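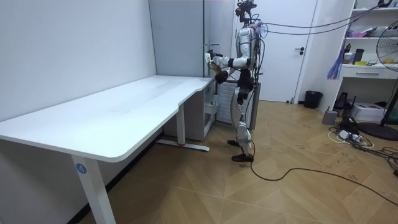

Figure 6.1. A white desk with a drawer unit under its right end.

Category: Home and Office Skills / Textbook Chapters

Chapter 6. The Desk and Its Drawers

A desk is easy to clear when each thing has a place near it. In this chapter we learn how to choose that place.

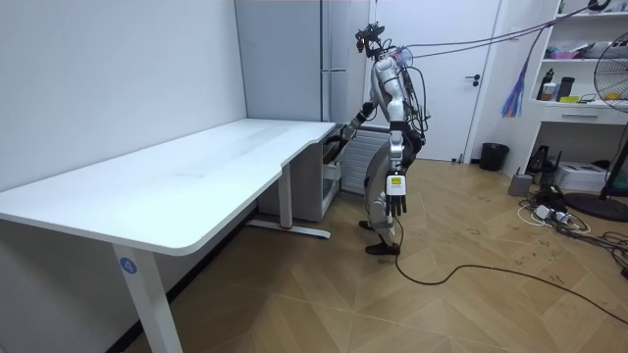 Begin with the drawers. Pull out one drawer, look inside, and close it again before you open the next — two open drawers will block your knees. 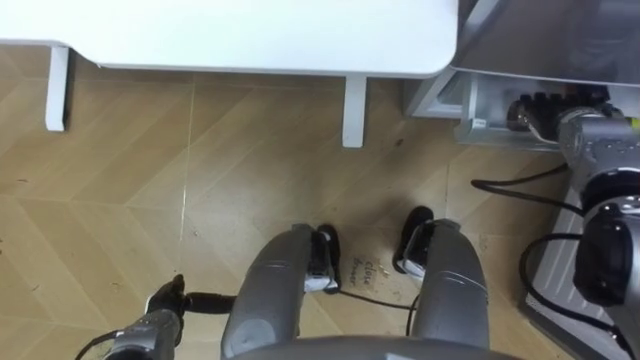
Drinks need also a place. Marek Vrabec, who wrote the exercises on page 41, keeps his bottle at the back of the desk, far from papers. 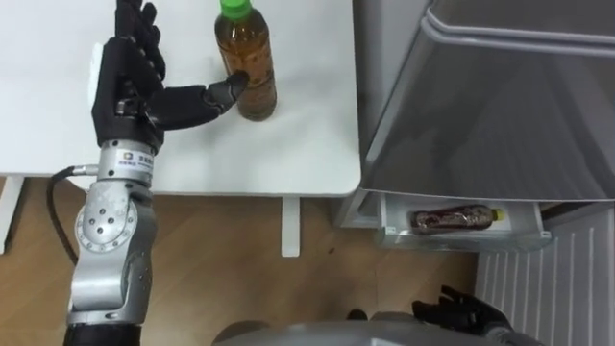
Before you read further, write down what is on your own desk this evening.

Contact Samora Textbooks | Back to top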